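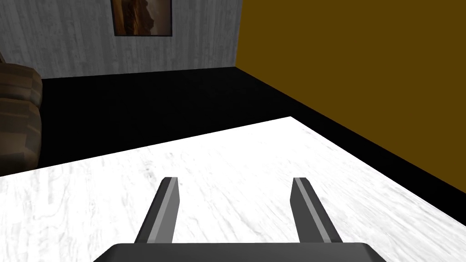 Wrist view, simulated room, gripper open over the white table.

Histo open-day set

Data card, version 2

Contents: 100 simulated episodes recorded for the February open day at Hurden. Visitors drove the simulated arm from one of 2 stations; 40 episodes come from station A, the rest from station B.

Room: one layout throughout, named Ullis. Table, armchair, gray wall and yellow wall keep their positions. The floor is rendered flat black.

Per episode: wrist video, joint positions, finger opening, operator commands. No audio. Visitor names were not recorded.

Known issues: 5 episodes from station B have late command timestamps. They are listed in late.txt and should be left out of timing work.

Splits: none supplied. The demo script, Tô, reads both station folders by default.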